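Robot papers should report their boring failures. The Iltlow group trained a policy on 300 demonstrations recorded with hand-held grippers and published one success rate. I wanted the 19 misses, sorted by cause.

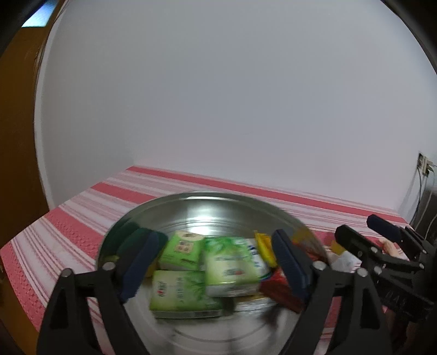
Hand-held grippers at a steel tray holding packets of tissues.

Soft packets in a shiny tray are a fair test, and a single score hides what went wrong. A slip and a bad grasp need different fixes. Skodus listed its failures in April, and I learned more from that table than from the headline number.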